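December 2020
By Wiesława Kubiak

Dock workers at the port of Rernport will receive back pay for unpaid overtime after their employer, the cargo handling firm Malinowski, accepted the findings of a review of its time records.

The agreement covers 401 current and former employees who worked at the container terminal under the shift pattern brought in last January. Under that pattern, time spent on safety briefings and on the handover between crews was left out of paid hours. The company had maintained that these periods were part of the unpaid break allowance set out in the workers' contracts.

The Clolstead Dock and Harbor Union filed a formal complaint in the spring, after members compared their pay slips with gate records showing when they entered and left the terminal. An independent reviewer appointed by both sides found that the contracts did not support the company's reading, and that handover time should have been paid at the overtime rate whenever it fell outside the scheduled shift.

Payments will average roughly $400 per worker and will be made in 3 installments, the first of them with the January payroll. Former employees must confirm their current mailing address with the payroll office before any payment can be released. Those who worked at the terminal through an employment agency are included on the same terms.

In a written statement, Malinowski said it "accepts the reviewer's findings in full" and had already corrected its timekeeping rules. The company said the error arose when an older payroll system was replaced, and that it did not reflect a decision to reduce wages.

Leszek Bednarek, regional secretary of the union, welcomed the outcome but said the process had taken too long. "Our members raised this with their supervisors in the first week of the new pattern," he said. "They should not have needed a review to be paid for hours they were plainly required to be on the premises."

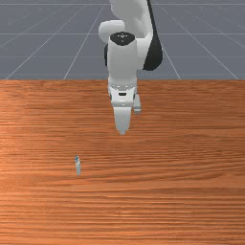
The two sides remain apart on a separate matter, the future of the lashing and inspection crews. Malinowski has asked its contractor, Flurnow, to study which tasks at the terminal could be carried out by machine, and the union wants any such study to be shared with its members before decisions are made. Talks on the subject are due to open early next year, and the company has agreed that no positions will be withdrawn while they continue.

The current labor agreement at Rernport runs for another 16 months. It does not contain any provision on automated equipment, and the union has said it will seek one when the agreement is renewed.

Flurnow declined to comment on the scope of its work. The port authority said that it was not a party to the pay dispute and that cargo operations had not been affected.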